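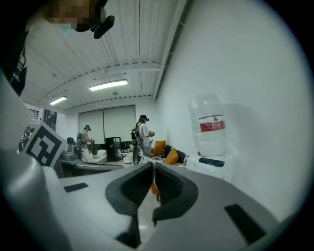
Issue 200, page 18

The ceiling is corrugated metal, painted white, with its ribs left exposed. Sheet of this kind reflects light well and sound rather too well. Two rectangular fluorescent fittings hang from it, with a small round dome between them.

Glare is handled at the far wall, where a pair of pale grey roller blinds covers the wide window. The small louvred window near the corner has none. Joscha Albers, who surveys workrooms for Flutberg, would fit absorbent panels between the ribs, each 30 mm thick, and leave the beams and their bolts in view.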